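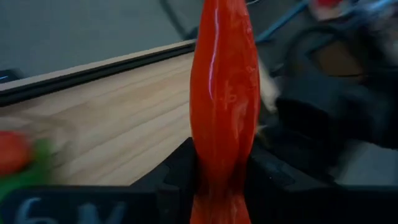

Opened by Svitlana Hrynyshyn, Grendalley bench cell
13 Feb 2020 | Assigned to: Vitalii Holovko, Flavier support | Status: open, waiting on vendor

Subject: Held-item check reports "no item" with item in fingers

Cell: single arm, Dradum two-finger gripper, wrist camera, wooden bench top. Controller and pick software supplied by Flavier.

What happens

The arm picks, lifts, and stops at the check pose. The software looks at the wrist camera and at the finger position and decides whether it is holding anything. On matte items it gets this right. On the red-orange one it says "no item" often enough that I can't leave the cell alone for the length of a phone call. The arm then opens the fingers over the bench, drops what it was holding, and goes back to pick it up again. Sometimes the drop rolls it out of reach and the cell faults out for real.

The image attached is from the check pose. Fingers closed on the lower part of the item, long pale highlight down the upper left of it, creases and small glints to the right of that. I would call that holding something. The software called it empty.

What I was told on the phone before opening this: update the software, the new release handles shiny surfaces better. I'd like to see some evidence for that before I touch a release that works on everything else we run. The last update was also going to fix something, and what it did was reset my speed limits.

Please don't reply with the general page on lighting. I have read it.

Reply from Vitalii Holovko, Flavier

Hello Svitlana, thank you for the image. Strong reflections are a known difficulty for the camera half of the check. The new release includes an improved model and I still recommend it. In the meantime, could you try shading the bench and lowering the camera exposure, and send the log for a failed check? Please also confirm the gripper firmware is current.

Svitlana, same day, afternoon

Firmware is current. Log attached. I shaded the bench with a sheet of cardboard taped to the light stand and lowered the exposure one step at a time. The highlight got weaker. The fault did not go away. In fact I couldn't tell any difference in how often it came up, and I sat there and watched it like an idiot for most of the afternoon.

I put the exposure back where it was. Anything darker and the dark side of the item near the grip disappears into the black fingers, and then I'd expect the camera to do worse.

Something I'd like explained. The log line for the check has two parts, a camera score and a finger position result. On the failed checks I read through, the camera score is above the limit. It is lower than for the matte items, sure, but it passes. The part that fails is the finger position. So why are we talking about reflections?

Reply from Vitalii

Both parts must pass for a positive result. I agree the camera score is passing in the log you sent. A low camera score makes the check stricter on finger position, so the two are connected. With the improved model the camera score would be higher and the position margin would be relaxed. This is why I suggested the release.

Svitlana

So the update would hide it. If the camera is surer of itself, the software stops caring that the finger position looks wrong. I'd rather find out why the finger position looks wrong.

Finger position at check, from the log: 4 mm on a failed one. The item is a lot thicker than that where we grip it. It narrows down there, but I put calipers on it and it does not get anywhere near 4. Either the fingers are squashing it, which I doubt at the force we use, or the gripper doesn't know where its fingers are.

Next morning

Jog test, no item. I closed the fingers on nothing, slowly, and read the position on the pendant. It went negative. The fingers were touching each other and the pendant showed -7 mm. As far as I know a gripper can't be more closed than closed.

I opened and closed it again, same number. Power cycled the gripper, same number. So it isn't drifting, it has a wrong idea of zero and is sticking to it.

We changed the fingers in January. The old ones had rounded off at the tips and the new ones came from Didenko, cut to our drawing. The person who fitted them ran the arm through its test program afterward and it picked fine, and I signed that off myself, so I'm not pointing at anyone. The test program uses the matte blocks. They're wide enough that a wrong zero wouldn't bring them under the limit.

Question for Flavier: does the gripper find zero by itself after a finger swap, or do I have to tell it? The Dradum manual says "reference is established at startup." Your setup guide says nothing at all.

Reply from Vitalii

The gripper references at startup against its internal stop, which is at the carriage. It does not know the length or shape of the fingers. The finger offset is stored on our side, in the tool settings, and must be entered again if the fingers have a different geometry. I apologize that the guide does not mention this. The offset in your backup matches the original fingers. I have to say I should have looked at it earlier.

Steps:

Take the arm out of automatic and move it clear of the bench.
Remove any item from the fingers.
Open Tool, then Fingers, and note the old offset before changing it.
Close at the lowest force until the tips touch.
Press Set Zero Here. Do not type a value by hand.
Open fully and close again to confirm the display returns to zero.
Save, then restart the pick program so it loads the new value.

Svitlana, after doing that

Done in that order. Display reads zero with the tips touching, and again after a restart. Old offset written on the card inside the cabinet door in case I need to go back.

One remark on the steps. If you skip the restart, the pendant shows the right number and the pick program goes on using the old one. I know this as I skipped it the first time. There was no message. Put that in the guide too, please, in larger letters than the rest.

Ran the red-orange item for the rest of the shift. No false "no item" while I was there to watch. I'm not closing this on one shift. It had quiet spells before as well, and every one of them got called a fix by somebody.

Put the cardboard away. Exposure untouched.

Two days later

Still open, and here is why. The false empties have not come back. But now that the positions are believable I can see something in them I don't like. With the same item at the same grip height, the closed position isn't the same from pick to pick. It wanders by up to 2 mm. On the blocks it doesn't wander at all.

My first thought was that the item gives under the fingers and it's just soft. Maybe. But I gripped it by hand jog, left it, and the number stayed put. Released and gripped again and got a different one. If it were creeping I'd expect it to move while held.

Second thought is the fingers. There's a lighter gray area on the upper face of the right one. It's in the attached image too, with a tiny bright spot on it. Could be wear, could be a reflection off the black. I wiped it and looked at it under a lamp and I still wouldn't swear to either. It's on the upper face in any case, so I don't see how it would change the grip.

Third is the pick itself. The item tapers where we take it, so a small difference in height gives a different width. That one I can check with a fixed nest on the bench and the camera pick turned off. Haven't had time.

Reply from Vitalii

The taper explanation seems the most likely to me. The camera pick chooses the height from the outline of the item, and reflections can move the outline slightly. The new release may help with this.

Svitlana

I was wondering when that would come back.

I'll do the nest test first. If the position holds steady in the nest, then it's the pick height, and I will consider your release - on the spare controller, with my speed limits written down beforehand. If it still wanders in the nest, it's mechanical and I'll be asking Dradum about the carriage.

Requests in the meantime:

Send me the release notes. The full ones, with the known problems.
Tell me whether the release touches tool settings. If it overwrites the finger offset I want to hear it from you and not from the bench.
Add a warning when closed position reads below zero. There's no good reason for the software to accept a negative gap and say nothing.

Reply from Vitalii

Release notes attached. Tool settings are kept, but I will confirm this with the developers before you install. The warning request is logged. I can't promise a date for it.

Svitlana

Nest is clamped down, waiting for a free slot on the cell. Leave the ticket open.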